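작업대 위를 흰 판으로 덮고 쓴 지 한참 됐는데, 이번 달에야 제대로 된 관리 요령이 좀 생긴 것 같아서 적어 봅니다. 6월호 살림 꼭지에 작업방 얘기를 써 달라는 부탁을 받고 처음엔 쓸 게 있나 싶었거든요. 막상 적기 시작하니 자꾸 길어지네요!

## 흰 판은 때가 탑니다, 그냥 타요

밝은 나무 상판이 긁히는 게 싫어서 흰 판을 한 장 얹어 쓰는 분들 많으시죠. 상판은 확실히 덜 상해요. 대신 회색 얼룩, 갈색 얼룩, 볼펜 자국이 전부 판으로 옮겨 옵니다. 저는 처음에 이걸 매일 박박 닦다가 표면만 거칠게 만들어 버렸어요. 한번 거칠어진 자리에는 때가 더 잘 끼더라고요.

요즘은 순서를 정해 놓고 합니다.

1. 마른 붓으로 부스러기를 먼저 쓸어 냅니다. 젖은 걸레부터 대면 가루가 번져서 일이 두 배가 돼요.
2. 미지근한 물에 주방세제 한 방울. 천은 꼭 짜서 씁니다.
3. 얼룩은 문지르지 말고 천을 올려 14분쯤 두... 아니, 저는 타이머를 정확히 14분에 맞춰요. 커피 한 잔 내려 마시면 딱 끝나는 시간이라서요.
4. 마른 천으로 한 번 더 훔치고 끝.

파란 볼펜 선은 소독용 알코올을 면봉에 묻혀서 살살 찍어 냅니다. 판 재질에 따라 녹거나 번질 수 있으니까 귀퉁이에 먼저 시험해 보세요. (저는 시험 안 하고 했다가 귀퉁이가 아니라 한가운데에 허연 자국을 냈습니다.)

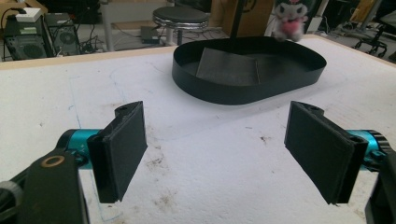 그리고 판은 상판보다 조금 작은 걸 고르는 편이 좋아요. 가장자리에 나무가 손가락 한두 마디쯤 보이게요. 딱 맞게 자르면 들어 올릴 때 손톱 넣을 데가 없어서 결국 칼끝으로 쑤시게 되고, 그러면 상판이 상합니다. 판 밑에도 먼지가 들어가니까 한 달에 한 번은 들춰서 닦아 주시고요.

## 낮은 타원 쟁반 하나만 놓아 보세요

작업대 정리는 이거 하나로 반은 된 것 같아요. 테두리가 낮은 타원형 쟁반이요. 수납함처럼 깊으면 자꾸 이것저것 던져 넣게 되는데, 낮으면 금방 넘치니까 쌓아 둘 수가 없어요. 모서리가 둥글어서 닦기도 편하고, 네모난 쟁반처럼 구석에 가루가 박히지도 않습니다.

전에는 Pandel에서 나온 칸막이 상자를 썼어요. 칸이 많아서 좋아 보였는데 칸마다 뭘 넣었는지 제가 외우질 못해서... 지금은 단추 담는 데 씁니다. Wistik 쟁반은 8,790원도 아니고 무슨 행사로 3,480원에 샀던 것 같은데, 가격은 가물가물하니 믿지 마세요.

쟁반 자리는 작업대 안쪽, 가운데가 좋아요. 앞쪽은 손이 움직이는 자리니까 비워 두고요. 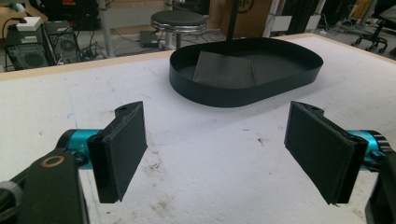 *사진 제공: Endar 생활자료실*

네모난 패드나 천 조각도 쟁반에 넣어 두면 찾을 일이 없어요. 꼭 반듯하게 놓을 필요도 없고, 오히려 한쪽이 벽에 살짝 걸쳐 떠 있으면 손으로 집기가 훨씬 쉽습니다. 바닥에 착 붙은 얇은 패드는 손톱으로 긁어 올려야 하잖아요. 물기가 있는 건 반드시 말려서 넣으시고요. 저는 젖은 채로 넣었다가 쟁반째로 냄새가 배어서 베이킹소da 푼 물에 하룻밤 담가 둔 적이 있어요.

바닥 쪽 얘기도 조금 할게요. 컴퓨터 본체를 바닥에 두면 통풍구에 먼지가 금방 낍니다. 케이블이 엉켜 있으면 청소기가 못 들어가니까 더해요. 벨크로 끈으로 굵은 선끼리만 대충 묶어도 바닥이 훨씬 잘 닦여요. 300원짜리 끈 몇 개면 됩니다. 종이 상자는 '나중에 쓸 것'과 '버릴 것'을 그날 바로 정하세요. 제 방에는 Cisternas라고 적힌 빈 상자가 이사 올 때부터 있었는데, 지난달에 드디어 내놨어요.

## 테이프 표시, 별것 아닌데 편해요

작업대 양옆 나무 테두리에 검은 테이프를 작게 하나씩 붙여 두면 기준선이 생깁니다. 쟁반이든 천이든 늘 그 선에 맞춰 놓으면 돼요. 자를 꺼내는 횟수가 확 줄었어요. 양쪽 높이를 비슷하게 맞추는 게 요령이라면 요령입니다.
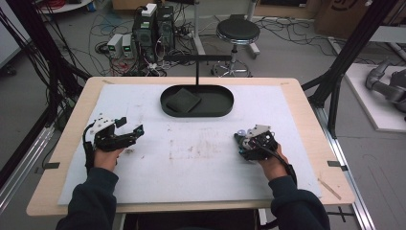

테이프는 오래 두면 끈끈이가 남으니까 계절 바뀔 때 한 번씩 갈아 주세요. 남은 끈끈이는 식용유를 조금 묻혀 두었다가 닦으면 떨어집니다. 다만 칠을 안 한 나무에는 기름이 스며드니까 지우개로 살살 미는 쪽이 안전해요. 가는 나무 막대도 하나쯤 곁에 두면 좋습니다. 틈에 낀 먼지를 긁어낼 때도 쓰고, 풀을 펴 바를 때도 쓰고요.

## 봉제 인형은 닦은 다음에 올리기

인형을 손질하거나 꿰맬 때는 판부터 닦으세요. 꼭요! 흰 판에 남은 까만 가루가 인형 털에 묻으면 정말 안 빠집니다. 급하면 깨끗한 수건 한 장 깔고 그 위에서 하셔도 돼요.

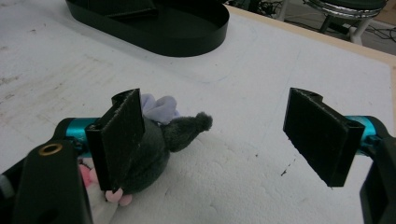 통권 348호 · 14쪽

털에 먼지가 앉았을 때는 빨기 전에 마른 솔로 결을 따라 빗어 주고, 그다음에 테이프 클리너를 가볍게 굴립니다. 세게 누르면 털이 뽑혀요. 부분 얼룩은 중성세제 거품만 떠서 톡톡 두드리고, 물 묻힌 천으로 거품을 걷어 낸 뒤 그늘에서 말리세요. 속솜까지 젖으면 마르는 데 며칠씩 걸립니다.

판이 울퉁불퉁하게 일어난 자리가 있으면 인형은 거기 말고 매끈한 쪽에 두시고요. 거친 데서 이리저리 돌리면 털에 하얀 부스러기가 붙거든요. 저는 그런 자리에 종이를 한 장 덮어 놓고 씁니다. 달력 뒷장이 두꺼워서 제일 낫더라고요.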